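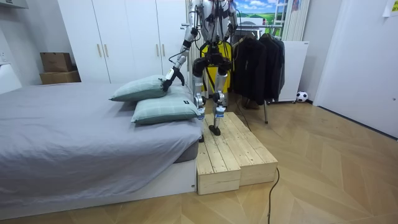

分类:招聘启事 > 兼职 > 客房与家务整理

Coste 小公寓找一位房间整理员,会铺床、爱叠衣服的朋友请进

大家好,我是 Faustine Gaillard,在 Catcombe 这边管着几间短租小公寓,名字叫 Coste,住过的客人应该认得我(就是那个总在微信上问"枕头够不够高呀"的人)。最近想再找一位帮手,专门负责卧室这一块:铺床、摆枕头、挂衣服、收衣柜。我先把话说在前面,这份启事会写得有点长,因为上次我只写了三行字,结果来面试的朋友有一半以为是来做大扫除的,聊到最后两边都很尴尬,我还请人家喝了两杯咖啡赔不是。所以这回我一口气说清楚,你慢慢看,看完觉得合适再找我,不着急。

先说工作的地方。主要是 Catcombe 这边的房间,门牌 916 那一间最常用,因为订的人最多。另外 Gonbridge 那边也有房间,平时归 Adoración Sarmiento 管,她忙不过来的时候会喊你过去搭把手。两边之间坐公交就能到,车费我出,你把票拍给我就行,不用攒着月底一起算,我这个人记性不好,攒着攒着就忘了,到时候你不好意思开口,我也不知道欠着你的。

房间都不大。卧室里头就是一张床,一面白色的柜子,门上装了细长的浅色木把手,再加一个金属挂衣架。房间小有小的好处,东西都在手边,转个身就够着了;坏处是稍微有一点乱就特别显眼。床上的被单皱一块,枕头歪一只,客人推开门第一眼看见的就是它!大房子里你还能指望人家先看窗外的风景,小房间可没有这个便宜占。

具体做什么呢,我按一天的顺序讲。

上午客人退房以后,你先去把窗打开,然后拆床单。拆下来的床单、枕套、毛巾都装进门口的袋子里,洗衣房的人会来收,你不用洗。这一点我特地多写一句:不用洗,不用洗,不用洗。上一位同事太勤快,看见枕套上有一点印子就自己拿去水池里搓,搓得手都红了,我看了心里过意不去。有印子的单独放一个袋子,袋口打个结,洗衣房就明白了。

接着铺干净的。我们用的是灰色床单,中灰那种,买的时候我纠结了很久,白的好看是好看,可是洗上几十次就发黄,灰的耐看得多。铺灰床单有个麻烦的地方,就是褶子在上面看得格外清楚,尤其是早上光从侧面进来的时候。我的办法是先把床头那两个角套好,再绕到床尾去拉,拉到平了再塞边。有的人喜欢先套对角,也可以,只要最后是平的,我不管你怎么来。床垫边上多少会有一点堆起来的布,用手背往下顺一顺。手背比手心好用,你试试就知道。

然后是枕头。我对枕头有一点执念,请多包涵。枕套是淡淡的绿色,带细细的白格子,客人夸得最多的就是它(有位住了很久的客人临走还问我在哪里买的,我把链接发给她,第二天一看已经断货了)。枕头套好以后先拍松,四个角都要撑到位,角是瘪的,整只枕头看着就没精神。枕套上的小标签往里藏,开口那一头朝墙。两只枕头是上下叠着放还是并排放,看订单上的备注:一个人住就叠起来,两个人住就并排。我知道这听上去很细,可是客人真的看得出来,有人还在评价里写过。

铺完床就轮到衣服。我们有一项服务叫"挂好再走",是 Brosutum 那边的长住客人先提出来的。Brosutum 是一家做培训的公司,常年给学员租我们的房间,学员们白天上课,衣服常常随手扔在椅背上、床上,有时候连行李箱都敞着。他们公司来问我,能不能每天有人进去帮忙收一收,衣服该挂的挂,该叠的叠。我说行啊,这有什么不行的!结果一做就做到了现在,散客里也有不少人加钱要这一项。

挂衣服的规矩我写在下面,第一个星期记不住没关系,柜门里侧贴着一张小纸条。

外套、衬衫、裙子、长袖,一律上衣架。针织的、毛线的叠起来,不要挂,肩膀那里会鼓出两个小包,穿上像长了角。T恤随客人,没有交代就叠。裤子对折搭在衣架的横杆上,裤线对齐。运动服看料子,滑的挂,厚的叠。内衣、袜子、贴身的东西一概不碰,哪怕掉在地上也只是捡起来放到床边的篮子里。

衣架统一用木头的,钩子朝一个方向。从衣服下摆那头把衣架伸进去,不要从领口硬塞,圆领的尤其不能塞,塞几次领口就松了,再也回不去。挂好以后站远一步看看两边肩膀一样高不一样高,袖子顺下来,有扣子的扣最上面那一颗。长的衣服挂上去以后低头瞧一眼下摆,别拖到地上,快碰到地了就换到柜子里去挂,柜子里的杆更高一些。 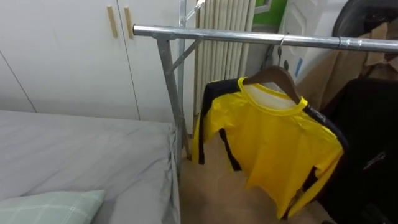

Didier Besson 看完我的草稿以后回了一大段,他觉得挂衣服这部分写得太严,会把人吓跑:哪有人一上来就全记得住呢,他自己做了这么久,毛衣该挂还是该叠照样会停下来想一想,不如写明头几天有人带着做,错了重来一遍就是,衣服又不会生气。他还说我漏了一条,口袋。收衣服之前先摸一摸口袋,他从客人的外套里摸出过车票、糖、半块橡皮,还有一次是一枚戒指,所有东西都放进床头的小碟子里,一样都不要替客人丢掉,哪怕是一张揉成团的纸。

好吧,他说得对,我把这一条加进来了:先摸口袋。头几天也确实有人带,带你的就是 Didier,你跟着他走几间房就熟了。他话多,但是手快,你听他讲话的工夫他一张床已经铺完了。

衣柜这边比较简单。柜门擦手印,白色的门板特别吃手印,用微微拧过的布擦一遍,再用干布擦一遍。木把手只用干布,别用清洁剂。上面那一层柜子放的是备用的被子和毯子,平时不用动,客人要了再拿。有一点请务必记住:客人关着的柜门不要打开,除非他们勾了"衣柜也请整理"那一格。勾没勾,看当天的单子。单子我前一天晚上发在群里,你没收到就直接打我电话,不要猜。

地上的事情你做一半就好。床边、柜子前面、挂衣架底下,有东西就捡起来归位,挂衣架的脚别挡着路。吸尘拖地另外有人做,下午才来,所以你看见地上有一点灰别着急。

做完以后拍一张照片发群里,床一张,衣服一张,够了。不用修图,也不用挑角度!以前有同事为了拍得好看,把台灯搬来搬去,最后台灯忘了搬回去。

好,下面说钱和时间,我知道大家都是先翻到这里再回头看上面的,我找工作的时候也这样。

每天工作 4 小时,从上午十点开始,到下午两点结束。忙的时候可能要多留一会儿,多留的部分按小时另算,我会提前问你,你有事就说有事,不用编理由。一星期做五天,哪两天休息可以商量,和 Adoración 那边错开就行。

每月底薪 3000 元,交通和午饭补贴 200 元,月底一起打到卡上。Gonbridge 那边临时帮忙的车费另外报,不算在补贴里。试用期一个月,试用期的工资一分不少,我不喜欢打折那一套。做满试用期以后如果你愿意兼管床品的进货和清点,再加一份钱,具体多少我们坐下来谈。

过年和暑假是旺季,八月最忙,请尽量不要在八月请长假。要是家里真有事,另当别论,提前讲就好,大家都是过日子的人。

然后是我想找什么样的人。

年龄、性别、学历我都不看。做过酒店客房、月嫂、家政、服装店店员的都很好,服装店出来的朋友叠衣服那叫一个漂亮,我到现在都学不会那种翻一下就叠好的手法。没有做过也可以来,愿意学就行。在家里被家人嫌弃"收拾得太认真"的,请一定要来,我们这里正缺你这样的人!

需要弯腰,需要抬床垫的角,所以腰不好的朋友请想清楚。床垫不用整个搬,只是抬起一角把床单塞进去,可是一上午抬下来也是有点累的。对灰尘和羽绒过敏的朋友也请先告诉我,我们有些被子是羽绒的。

手机要会用,能收群消息,能拍照,别的没有了。

普通话或者一点点法语都可以。Adoración 讲西班牙语的时候你点头就好,她多半是在跟床单生气。

不太适合的情况我也写一下,免得大家白跑。喜欢一边做事一边外放视频的,隔壁房间可能还有人在睡觉,不太合适。喜欢给客人的东西重新分类的,也要忍一忍,人家书按什么顺序堆着是人家的事,我们只收衣服、铺床、摆枕头。还有香水特别浓的,床品容易沾味道,上班那几个小时请淡一点。

有几个问题总有人来问,我在这里一起答了。

工作服发不发?发围裙,两条换着用。鞋子穿自己的,软底,进房间前套鞋套。

能不能带孩子来?房间里不行,楼下的办公室里可以坐着写作业,我自己的孩子也常常在那里写,写着写着就开始画画了。

客人在房间里的时候要不要进去?敲门,等一等,问一声。客人说不方便你就走,在单子上写"稍后",过一个小时再来。第二次还是不方便,今天就不做了,钱照算。

弄坏了东西怎么办?告诉我。衣架断了、枕套扯了个口子,这些是正常消耗,不要你赔。客人的衣服弄坏了也先告诉我,我来跟客人讲,你别自己拿回家偷偷补。Bjartur Mogensen 以前就干过这种事,一件衬衫掉了颗扣子,他跑了好几家店配到一模一样的,缝得比原来还结实,可是我在客人那边找衬衫找了整整一下午,急得出汗。手艺没话说,就是下次先讲一声。

能不能两个朋友一起来应聘、轮流上班?可以谈。去年有一对姐妹这样做过,挺好的,只是要把班表排清楚,别两个人同一天都以为是对方上班。

长期做还是短期做?最好能做半年以上。刚把手带熟就走了,Didier 要伤心的,他会连着好几天不讲话,办公室里太安静我反而不习惯。

面试怎么面呢?很简单,你来 916,我们坐下来聊一会儿,然后请你铺一张床、挂几件衣服。时间不限,慢一点完全没有关系,我不会拿着手机在旁边掐表的。我自己第一次给别人铺床的时候,床单里外都套反了,缝线全露在外面,还得意洋洋地叫人来看。所以你放心,我没有资格笑话谁。铺完我们再一起看看哪里可以更平一点,你也可以教教我你家的办法。上回来面试的一位阿姨教了我一招,套被子的时候先把被套翻过来卷着套,我学了以后一直在用,省了好多力气。她后来因为搬家没能来上班,我到现在还觉得可惜。

面试的车费我也报,不管最后成不成。

报名的话,请发一条消息给我,写上怎么称呼你,哪几天方便上班,以前有没有做过类似的事,再随便讲讲你平时在家怎么收拾卧室,两三句话就够,长一点我也爱看。不用寄正式的简历,也不用附照片。我一般晚上九点以后回消息,孩子睡了我才有空,白天没有回你不要以为我不理你。收到的我都会回,成不成都回,等消息没着落的滋味我知道。

对了,想先去 Gonbridge 那边看看的也可以,跟 Adoración 说是我让你去的,她会带你转一圈。她那边用的床单颜色跟我们不一样,铺法也有一点小差别,她坚持床尾要折一个斜角,我们争了好几年,至今各铺各的。你到哪边就按哪边的来。

招到人以后我会把这一页改成"已招满",还能看到这段话就说明位置还空着,尽管来问!

联系我们:Coste 小公寓 · Catcombe 916 · 联系人 Faustine Gaillard | © Coste 版权所有 | 返回顶部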